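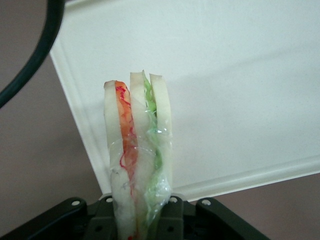

4. Simular a prestação no Lucero

Agora vem a parte de que eu mais gosto! Abra o separador Crédito Habitação e siga comigo:

1. Escreva o valor da casa e a entrada que já tem de lado.
2. Escolha o prazo. Eu costumo começar com 400 meses e depois vou encurtando, só para ver a prestação mexer.
3. Carregue em Calcular e guarde a simulação com um nome que reconheça (a minha primeira chamava-se "teste", e depois tive 16 iguais...).

Nota: os seguros não entram neste total, somam-se no passo 5.

Atenção: se mudar de taxa fixa para variável, o Lucero apaga as simulações não guardadas. Já perdi 22 assim!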